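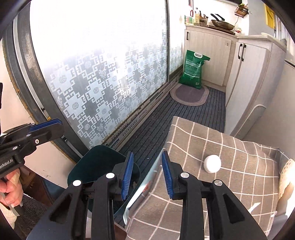 Antigoni Katsaros asked after the last round whether the jaw pads need to be checked before every recording or only at the start of a shift. Before every recording. Item 4 has been reworded accordingly.

# Hand-held gripper demonstrations – pre-session safety and inspection checklist

Site: Gavalas, home task set
Task: picking up and moving thin film and small household items
Date: November 24, 2025
Inspector: Farzana Hettiarachchi
Second check: Vangelis Vlachopoulos

Mark each item P (pass), F (fail) or N/A. A failed item in section A stops the session.

## A. Gripper tools

1. **Both jaws open and close through full travel.** P
2. **Pivot screws seated, no play at the joint.** F, then P. One screw on the right-hand tool turned under finger pressure. Tightened and rechecked by Vlachopoulos.
3. **Body free of cracks.** P
4. **Blue pads flat on the finger, ridges clean.** P. Light dust on one pad, wiped off. Film slides on a dusty pad and the operator squeezes harder to make up for it, so the recorded grip is wrong even if the pick succeeds.
5. **Fingers of the free hand clear of the jaws.** P
6. **Camera mount tight, lens clean.** P

## B. Floor and work area

7. **Runner mat flat along its full length.** P
8. **Doormat does not slide underfoot.** F. Moves on the hard floor when stepped on at an angle. Operator told to stay on the runner. Grip tape requested from Enda.
9. **Cushion and stool outside the walking line.** P, with comment. Both may stay in the work area, but the operator must be able to step back without looking.
10. **Window track clear.** P
11. **Cabinet doors shut.** P
12. **Cooktop off.** P

## C. Objects

13. **Plastic sheet has no sharp corners.** P. A bent tip is acceptable. Replace the sheet if it splits.
14. **Small parts accounted for at start and end.** P. Applies to bottle caps in particular. A cap on the floor is a slip hazard.

## D. Recording

15. **Left and right tools paired and in sync.** P. Offset 2 ms, limit unchanged from May.
16. **Free storage on the recorder, minimum 200 GB.** P. 364 GB.
17. **Battery on both tools at 100 percent.** P
18. **Operator briefed on pace.** P. Slow, even closing of the jaws. If a pick fails, open fully, withdraw and start again – do not chase the object with half-closed fingers.

## Comments

Gerasimos Spanos: Item 5 should also cover loose sleeves. A cuff near the jaws is a snag risk and can block the camera.

Hettiarachchi: Agreed. Added as 5a in the next issue. Until then the briefing covers it.

Spanos: Is item 12 needed for sessions that never reach the counter?

Hettiarachchi: Yes. The operator works with both hands occupied and cannot respond quickly.

## Open actions

- Item 8: grip tape, Vlachopoulos.
- Item 2: spare pivot screws to be kept with the tools, Spanos.
- Item 5a: new wording to Tahmineh Asadi for approval.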